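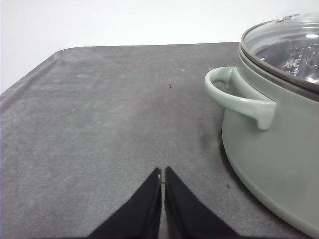

Rundetti cooking pot in sage green, on a gray surface.

Kitchen > Cookware > Pots > Rundetti large pot

Rundetti Large Pot, Sage Green

I've been wanting to list this one since February, when Marjan Zarei brought the first of them into the shop and we all stood there arguing over who got to take it home (Marjan did). It's a big, friendly pot for soups, beans, stock, pasta and the kind of stew you start after lunch and forget about until people get hungry. The green is soft and a little dusty, and it looks lovely next to a plain white wall!

Rundetti makes pots in small runs at their workshop in Stunham. This is the largest size they do, and it holds 7 quarts. We've cooked in ours most weeks – chili, lentils, a whole chicken once – and it keeps a slow simmer really nicely on a low burner, even on the old stove in the back kitchen, where the smallest ring has two settings, off and volcano.

Details

Color: sage green
Capacity: 7 quarts
Oven safe to 400°F
Price: $113
Returns: 30 days, unused

Using it

Start on medium and give it a few minutes before you add oil. For rice or oatmeal, go lower than you think you need to. Wooden or silicone spoons are kindest to the finish. Wash by hand with warm water and a soft sponge, and if something has stuck, fill the pot with water and a spoonful of baking soda, bring it up to a simmer and leave it to cool. No steel wool, please.

Will it fit in my cupboard? Measure first! It's a roomy pot and it likes a deep shelf. Mine lives on the counter, partly from lack of space and partly from vanity.

Other colors

We also carry Hladun, a dark blue, and Cina, a warm brick red. Same size, same price. Cina sells out fastest and the next batch is on order. Send us a note if you'd like to be told when it lands.

Bjartur Eyvindsson sent us his bean soup recipe after buying the green one, and it's very good – lots of bay leaf, more garlic than seems wise. We tuck a printed copy in with every pot while they last.

Page updated 2020-06-16

Shares 30 | Comments 7

Contact us | Shipping and returns | Back to top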